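I spent most of the winter figuring out why my grocery bill went up when I was buying the same things. Posting what I learned in case it helps anyone. Long thread.

Background: two adults, one kitchen, one paycheck while I was between jobs. In February I started keeping every receipt in a shoebox and typing them into a spreadsheet on Sunday night.

First month total was $463. I would have guessed a lot less. I thought of myself as a careful shopper because I skip the chips aisle.

I shop at two stores. Galbraith is the big one out by the highway. Gunadow is the small one I can walk to. I always assumed Galbraith was cheaper for everything. It isn't.

Galbraith wins on rice, flour, oil, canned tomatoes, frozen vegetables and anything in a big bag. Gunadow wins on onions, cabbage, eggs and most of the fruit. Bread is the same at both.

The other thing at Galbraith is that I never leave with only what I went for. The receipts made that very clear. One trip was for dish soap and oats. I came home with crackers, a candle, two kinds of cheese and a rotisserie chicken. I forgot the oats.

So step one was boring. I made a list by store. Galbraith once a month, for the heavy stuff. Gunadow once a week, on foot, with one bag. If it doesn't fit in the bag I don't buy it.

Walking with one bag did more than any coupon. You think hard about a melon when you have to carry it up a hill.

Step two was unit prices. Most shelf tags have them in tiny print in the corner. Look at the price per ounce and ignore the big number. Watch out for tags that switch units. One brand is per ounce and the one next to it is per pound, and you have to do the division yourself.

Bigger is usually cheaper per ounce but not always. The middle size of peanut butter beat the large one for three weeks in a row at Galbraith. Same with coffee. Check each time.
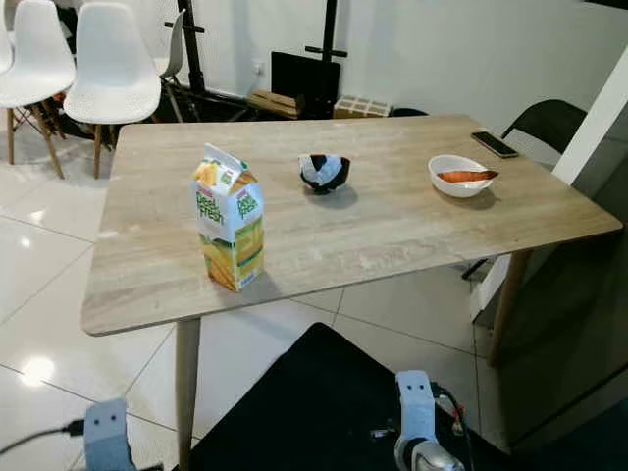

Step three was drinks. I had never added them up before. Sparkling water, iced coffee, the bottle I'd grab at the register. It was the third largest line on the spreadsheet, ahead of meat.

I didn't cut all of it. I kept coffee at home and gave up the register bottles. I also started making a pitcher of iced tea on Sunday night while I did the receipts. Four tea bags, a quart of boiling water, steep five minutes, top up with cold water.

Step four was the store brand question. Somebody always says "just buy store brand" and I think that's lazy advice. I tested them one at a time. If I couldn't tell the difference I switched. If I could, I went back and didn't feel bad about it.

Switched for good: oats, sugar, butter, canned beans, frozen peas, foil, plain yogurt, vinegar.

Went back: dish soap, ketchup, trash bags. The cheap trash bags split on the stairs and I'm not doing that again.

Grumby crackers are the one thing I buy at full price without looking. I tried two substitutes. They taste like the box.

Step five was waste. I taped a sheet of paper inside the cabinet door and wrote down everything I threw out for a month. It was nearly all the same few things: half bags of salad, fresh herbs, the end of the sour cream, leftover rice.

Salad greens I replaced with cabbage. It keeps for weeks if you wrap the cut side. Herbs I now chop and freeze in a little oil. Rice goes in the freezer the same night, flat in a bag, so it breaks up easily. Sour cream I still haven't solved.

I tried an app too. It's called Resgate and it's supposed to read your receipts. It read "GRN ONION" as "green union" and filed it under dues. I went back to typing. Typing is slower but I remember the prices better that way.

A few people have asked about warehouse clubs. For two people I don't think it works unless you have a chest freezer. I don't have one and I don't have anywhere to put one.

People also ask about meal planning. I don't plan meals by day. I write down five dinners I have the stuff for and cross them off in whatever order. If Tuesday was supposed to be soup and I don't want soup, it can be something else.

Results. Last month's total was $347. Same two people, and we're eating about the same way except for more cabbage. No coupons, no points cards.

That's more than $100 a month back. It's paying the electric bill.

The shoebox is full so I threw out the oldest receipts and kept the spreadsheet. It has columns for item, store, size, price and unit price. Nothing fancy, no formulas except the totals and the division.

I'll do a separate thread on freezer labels. Masking tape and a marker, mostly. If anyone has a way to use up the last of the sour cream, put it in the replies.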